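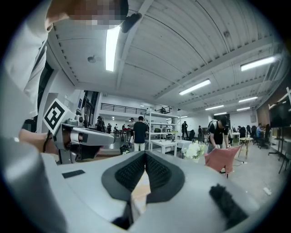

그리퍼 두 대를 한 자리에서 같이 쓸 때도 마커 등록을 한 대씩 따로 해야 하느냐는 질문이 지난 글에 올라왔다. 답부터 적으면 따로 해야 한다. Komeck 키트는 손에 쥐고 쓰는 그리퍼 두 대가 한 세트이고, 등록 파일도 그리퍼마다 하나씩 생긴다. 두 대를 동시에 켜 놓고 등록하면 나중에 켠 쪽의 값이 먼저 켠 쪽에 덮어써지는 경우가 있었다. 이번 글에서는 그 부분을 포함해 처음 상자를 연 뒤 첫 기록을 저장하기까지의 순서를 정리한다.

키트는 Lusley에서 대여로 받았다. 펌웨어는 대여 당시 올라가 있던 것을 그대로 썼고, 기록 프로그램은 Zusia를 썼다. 구매품과 대여품의 구성이 조금 다르다고 하니 케이블 개수는 각자 목록과 맞춰 보기 바란다.

준비물

Komeck 그리퍼 두 대
충전 케이블과 허브
Haque 마커판 (정사각형, 그리퍼용)
육각 렌치와 보풀 없는 천
Zusia가 설치된 노트북
메모리카드 두 장

노트북은 그래픽 카드가 없어도 기록까지는 된다. 궤적 복원은 별도 데스크톱에서 돌렸다.

1. 집게 패드 확인

전원을 넣기 전에 고무 패드부터 본다. 패드는 검은색이고 V자 모양이며 면에 격자무늬가 있다. 좌우 두 쪽으로 나뉘어 있고 가운데 좁은 틈이 있다. 설명서가 권하는 틈은 손잡이를 놓은 상태가 아니라 끝까지 당겼다가 반 칸 푼 상태에서 2mm이다. 처음에 이 문장을 잘못 읽고 손잡이를 놓은 상태로 맞췄다가 얇은 물건이 전부 미끄러졌다.

틈을 조절하려면 안쪽 나사를 렌치로 조금씩 돌린다. 좌우를 번갈아 돌리고, 한쪽만 계속 조이지 않는다. 조절이 끝나면 손잡이를 열 번쯤 당겨 본 뒤 다시 잰다.

격자 홈에 먼지가 끼면 마른 천으로 닦는다. 알코올은 쓰지 말라고 설명서에 적혀 있다.

2. 마커판 끼우기

Haque 마커판은 흑백 무늬가 바깥을 보게 끼운다. 판이 몸체에 대해 비스듬히 서는 것이 정상이다. 수평으로 맞추려고 힘을 주면 고정 걸쇠가 휜다. 걸쇠가 딸깍 소리를 내면 더 누르지 않는다.

판마다 뒷면에 번호가 있다. 왼손용과 오른손용 번호를 메모해 두었다가 4번 단계에서 그대로 입력한다. 두 판을 바꿔 끼워도 프로그램이 경고를 띄우지 않으므로, 손잡이에 색 테이프를 감아 구분하는 편이 편하다.

3. 전원과 연결

먼저 한 대만 켠다. 전원 단추를 길게 누르면 표시등이 깜빡이다가 켜진 채로 멈춘다. Zusia를 열고 장치 메뉴에서 새로고침을 누르면 목록에 한 줄이 나타난다. 이름을 left로 바꾸고 저장한 다음 끈다.

두 번째 그리퍼도 같은 방법으로 켜고 이름을 right로 저장한다. 이름을 한글로 넣으면 저장은 되는데 내보내기에서 파일 이름이 깨졌다. 영문 소문자로 넣는다.

목록에 아무것도 나타나지 않으면 케이블을 허브 대신 노트북에 바로 꽂는다. 그래도 안 되면 메모리카드를 뺐다가 다시 넣는다. 우리 쪽에서 생긴 연결 문제는 대부분 카드가 덜 들어간 경우였다.

4. 마커 등록

left만 켠 상태에서 등록 메뉴로 들어간다. 적어 둔 판 번호를 입력하고 시작을 누른 뒤, 다른 그리퍼를 든 사람의 시야에서 벗어나지 않게 천천히 움직인다고 생각하기 쉬운데, 이 단계에서는 상대 그리퍼가 필요 없다. 동봉된 보정판을 책상에 놓고 그 앞에서 좌우, 위아래, 앞뒤 순서로 움직인다. 화면의 막대가 다 차면 소리가 난다.

등록에 쓰이는 화면은 2,000장이다. 장수는 설정에서 줄일 수 있지만 줄였을 때 위치 오차가 눈에 띄게 커져서 기본값으로 돌려놓았다.

끝나면 left를 끄고 right로 같은 과정을 반복한다. 두 파일이 다 생긴 뒤에야 두 대를 함께 켠다.

5. 두 대 맞춰 보기

두 대를 동시에 켜고 서로의 마커판이 보이도록 든다. 팔을 반쯤 굽힌 거리가 알맞다. 화면 오른쪽 아래의 상대 위치 항목에 숫자가 나오면 서로 인식한 것이다. 숫자가 나왔다 사라졌다 하면 판의 각도를 바꾸지 말고 손목을 조금 돌려 본다.

두 사람이 한 대씩 들고 맞춰 볼 수도 있다. 이때는 한 사람이 가만히 있고 다른 사람만 움직인다. 둘 다 움직이면 어느 쪽에서 인식이 끊기는지 알기 어렵다.

6. 장소 고르기

위치 추정은 주변의 무늬와 모서리를 보고 이루어진다. 흰 벽만 있는 작은 방에서는 궤적이 자주 끊겼고, 가구와 선반이 있고 천장 구조가 드러난 넓은 공간에서는 덜 끊겼다. 형광등이 여러 개 켜진 곳이라면 깜빡임 보정을 켠다. 메뉴 위치는 설정, 카메라, 조명 순이다.

사람이 지나다니는 곳에서도 쓸 수는 있다. 다만 바로 뒤로 사람이 크게 지나가면 그 구간을 다시 찍었다. 얼굴 흐림 처리는 Zusia의 내보내기 단계에 있고 기본으로 꺼져 있다. 여러 사람이 쓰는 공간에서 기록한다면 먼저 켜 두고, 함께 있는 사람들에게 기록 중이라고 알린다.

7. 첫 기록

새 작업을 만들고 이름을 넣는다. 손잡이를 두 번 짧게 당기면 기록이 시작되고, 같은 동작으로 끝난다. 처음에는 물건 하나를 집어 옆으로 옮기는 정도로 짧게 한다. 시작과 끝에서 잠시 멈춰 있으면 나중에 잘라 내기 쉽다.

물건은 패드의 V자 가운데에 오게 잡는다. 끝으로만 물면 놓을 때 튕기는 일이 잦았다.

배터리는 연속 기록으로 최대 33분을 갔다. 중간에 쉬면서 찍으면 더 오래 쓰지만, 표시등 색이 바뀐 뒤에는 파일 끝부분이 저장되지 않은 적이 있어 바로 충전했다.

8. 확인과 내보내기

기록을 멈추면 목록에 파일이 생긴다. 파일 이름 옆에 초록 점이 있으면 궤적이 끝까지 이어진 것이고, 노란 점은 중간에 끊긴 구간이 있다는 표시이다. 노란 점 파일은 열어서 끊긴 위치를 확인하고 앞뒤만 쓸지 버릴지 정한다.

대여 기간 동안 쌓인 기록은 2,457건이다. 한 번에 내보내기를 걸었더니 프로그램이 멈춰서 날짜별 폴더로 나누어 처리했다. 나눈 뒤로는 멈추지 않았다.

써 보고 불편했던 점

손잡이 용수철이 뻣뻣하다. 오전 내내 찍으면 손가락이 먼저 지친다. 교체용 약한 용수철이 있는지 Lusley에 문의했고 아직 답을 받지 못했다.

몸체가 손 크기에 비해 두꺼운 편이라 손이 작은 사람은 엄지로 전원 단추를 누르기 어렵다. 두 손에 하나씩 들고 있을 때는 한 대를 내려놓고 눌러야 한다.

Zusia의 한국어 메뉴는 절반쯤만 번역되어 있다. 이 글의 메뉴 이름은 한국어판을 기준으로 적었고, 영어로 남아 있는 항목은 우리말로 옮겨 적었다.

패드 교체 방법은 대여품이라 직접 해 보지 못했다. 설명서에는 나사 네 개를 풀고 한쪽씩 빼라고 되어 있다. 교체한 뒤에는 1번의 틈 조절과 4번의 등록을 다시 해야 한다.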